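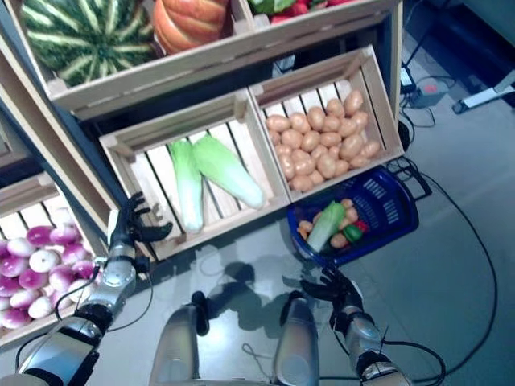 图1 蔬果陈列：木条箱，大白菜、西瓜、南瓜

课程资料 > 食品流通与零售 > 第二单元 > 讲义4：生鲜损耗

讲义4 生鲜损耗与陈列（课堂笔记整理版，没来得及校对，有错群里说）

一、先把词弄清楚

损耗 ≠ 扔掉的东西。损耗 = 进货金额和实际卖出金额之间的差，扔掉只是其中一块。

分四类，考试会考：
1. 品质损耗：烂、蔫、黄叶、冻伤
2. 修整损耗：剥外叶、去根、切开后的边角
3. 价格损耗：打折、捆绑、晚间清货
4. 管理损耗：称错、录错码、偷盗、收货短斤

上次作业很多人把第3类漏了。东西卖掉了，钱没收够，也算损耗。

二、采收以后发生了什么

菜摘下来还在呼吸。消耗糖分，放热，失水。温度越高呼吸越快，所以预冷要早，产地做最好，到了门店再冷意义就小了。

失水：叶菜最怕。叶面积大，表皮薄。菠菜、生菜这类，失水一点点就看得出来，顾客手一摸就放下。大白菜好得多，外叶包着里面，外叶干了剥掉一层还能卖，但剥掉的算修整损耗（回到第一节）。

乙烯：重点！苹果、香蕉、熟番茄放得多，绿叶菜、黄瓜、西兰花怕它，会发黄。仓库里分开放，门店里至少隔开一段。西瓜对乙烯也敏感，果肉会变软，别跟一堆苹果放一起。

冷害：不是越冷越好。南瓜、黄瓜、茄子、红薯都不耐低温，进冷库出来表面凹陷、烂得更快。南瓜常温干燥通风就行，柄留着，没柄的先卖。

三、陈列跟损耗的关系

- 堆得越高，底下压得越狠。软的东西（桃、番茄）薄摆，勤补。硬的（南瓜、冬瓜）可以堆，但碰伤处会从里面开始坏，外面看不出来
- 木箱透气，缺点是毛刺，还有不好洗，受潮长霉。塑料箱好洗，但底部容易积水，要看有没有排水孔
- 喷雾：叶菜可以，洋葱大蒜蘑菇不要喷
- 先进先出：补货时旧的往前往上拿，新的放后面下面。说起来简单，忙的时候没人做，直接往上一倒。下面的一直在下面
- 顾客翻拣造成的损伤，教材写得很少，其实门店的人都说这是大头之一

陈列量怎么定？老的说法是“货卖堆山”，要满。满有满的道理，稀稀拉拉的货架顾客觉得是剩的。但满的代价就是尾货多。折中办法：垫高底部（假底），表面看着满，实际量少。假底要能拆下来清洁，不然菜汁积在下面，味道很大。

四、案例：Vundstead店

（案例材料是改编过的，别当真实数据引用到论文里）

Vundstead，社区超市，生鲜由Wilach配送中心供货，每天凌晨到货一次。叶菜产地在Losville，路上基本是常温车。

店里的情况：
4月叶菜共进货2,000公斤，正价卖出1,131公斤。剩下的一部分打折，一部分修整掉，一部分报废。店里只记报废，没有记打折和修整，所以月报上损耗率很好看。

问题在哪，课上讨论的几条：
a. 记录口径不对。三类混在一起或者干脆没记
b. 到货时间和客流不匹配。客流高峰在傍晚，货早上就全上架了，站了一整天
c. 订货靠感觉。天热、下雨、节前都按同一个量订
d. 没有冷链，前段已经损失了货架期，门店再努力也补不回来

改法（小组方案汇总）：
改成两次上架，早上一半，下午三点后一半，中间放冷柜。提高记录频率，修整下来的菜叶过秤再扔。打折时间提前，到关门前才打折已经卖不动了，提前打六折比最后打两折收回的钱多。订货表加一栏天气。

有组提出全部改成预包装，讨论了一下：好处是少翻拣、称重快；坏处是包装成本，里面坏一片整包退，而且老年顾客喜欢自己挑。没有定论，写作业可以展开。

五、公式

损耗率 =（进货额按售价计 − 实际销售额 − 期末库存按售价计）÷ 进货额按售价计 × 100%

注意分子分母都要用售价口径。有人分子用进价，分母用售价，算出来偏低，这种错不给步骤分。

报废率只看重量的话：报废重量 ÷ 进货重量。两个率不要混着写。

练一下：某店用Akande记账系统导出的数据，一周南瓜进货额（售价计）大约42百元，期末库存为零，实际销售额自己设三个值，分别算损耗率，看看打折对结果影响有多大。下次课带来。

六、还没讲完的

- 冷链断点怎么查（温度记录仪的读法），下次讲
- 临期食品捐赠的手续，有时间再讲，没时间自己看阅读材料第二篇
- 净菜加工算不算转移损耗？即把门店的修整损耗搬到加工厂，整条链上看有没有变少。期末论文可选题目之一

作业：去附近任意一家超市或菜场，选两种菜，一种叶菜一种瓜类，早晚各看一次，记价格、陈列量、外观变化。拍照要先问店家。一页纸以内，不要抄教才原文。

联系：课程助教办公室 | 讲义仅供本课程学生使用，请勿外传 | 返回顶部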